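Gririx two-arm bench cell
Section 4: Set-up at the bench and first tube check

Read section 3 (mains and network) first. Allow 20 minutes, more if the stand has been moved.

4.1 Before you start

Cell in HOLD. Both arms parked, nobody leaning over the bench. Stop button within reach, tested this morning.

CAUTION: Gripper fingers can close without warning when the controller restarts. Hands out before you switch anything.

4.2 Laying out the bench

1. Wipe the black top. Dry cloth after, no streaks, the head camera picks them up.
2. Pipette stand to the back, bar running left to right. Pipette on the middle of the bar, tip down.
3. Clear rack in front of the stand, long side facing you. Capped tubes go at the left end, right-hand holes stay free.
4. Bring both arms to READY from the Coman panel. Grippers should come to the same height either side of the rack, fingers pointing in. If one sits lower, stop and redo the arm zero (3.6).

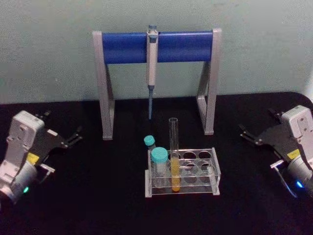 5. Check the joint lights. Green left and blue right is the normal state for this layout. Anything else, see the fault table in section 9.
6. Save the layout as a new file. Do not overwrite the Arncombe one, it belongs to the other bench.

Note: the rack is not fixed down. If you knock it, go back to step 3, dont nudge it by eye.

4.3 Wrist camera check

Do this with no tip on the pipette. A tip changes the outline and the match will fail.

1. Left arm only. Right arm stays parked.
2. Select WRIST VIEW. Move in slowly at speed 12 until you have the blue crossbar, the pipette and both side frames of the stand.
3. A tilted view is fine, the software squares it up. What matters is that the tip cone shows clear against the wall, down to its point. 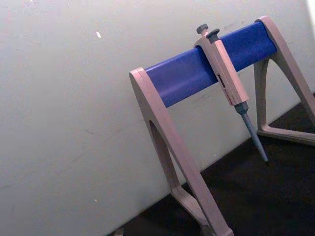
4. Press MATCH. Score of 59 or over is a pass. Under that, clean the lens and try again.
5. Still failing after two goes: check the pipette is hooked right over the bar, then rerun 4.2 from step 2.

Note: the volume window won't be readable from this camera. Set the volume by hand and write it in the log.

4.4 Tube grip check

Use the yellow dye water from the Firico starter kit. Not samples. Not ever samples for this check.

1. Teal-capped tubes stay in the two left holes. Leave them alone.
2. Left gripper open and waiting. Right gripper only for the lift.
3. Run GRIP TEST. The arm lifts the dye tube clear of the rack and holds it at a slant. Liquid should sit in the lower end, well away from the mouth.
4. Watch for slip. Any creeping between the fingers, press HOLD and put a hand towel under before you do anything else. 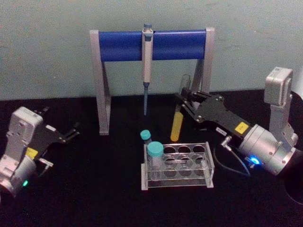

Grip force is set at the factory and you should'nt need to touch it. If the tube does slip, wipe the fingers with alcohol, let them dry, run again. Pads are a wear part, change the pair after 2000 grips. Counter is on the Coman panel under SERVICE, reset it yourself when the new pads are on.

CAUTION: the cable at the right gripper must hang free. Look at it before every run, check it isn't pinched at the joint.

5. Return the tube with the RETURN key. Don't pull it out of the fingers.
6. Both arms to PARK, cell to HOLD, log the score and the grip count.

Go on to section 5 for teaching points.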